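Prestgate Parcel Notes is a set of 600 short text records on how small shops pack and mail posters, maps and prints. Perihan Çetinkaya collected the notes in March and typed them up from handwritten cards.

## What is in it

Each record is one row in `notes.csv`. There are 23 columns, and most rows leave some of them blank. The ones people use most:

- `item` — what was mailed
- `pack` — flat, rolled or folded
- `filler` — free text, spelling left as written
- `arrived` — yes, no or unknown

Shop names are replaced with codes, except for Ovwood and Dierckx, who asked to be named.

Rolled items make up the largest group. The `pack` field says only "rolled" for these, and the tube size goes in `size_note` if the shop wrote it down. 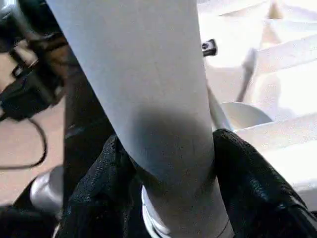
## Known problems

- Six rows have the item and the filler swapped. They are listed in `errata.txt`.
- Inches and centimeters are mixed in `size_note`. Check the unit before sorting.
- `arrived` was filled in by the sender, so "yes" can mean that no complaint came in.

## Loading

Any spreadsheet program will open the file. Use UTF-8 — older copies of Brotinix guess wrong and break the accents.

## License

Free to use and change with credit. Send fixes as a pull request, five rows or fewer at a time.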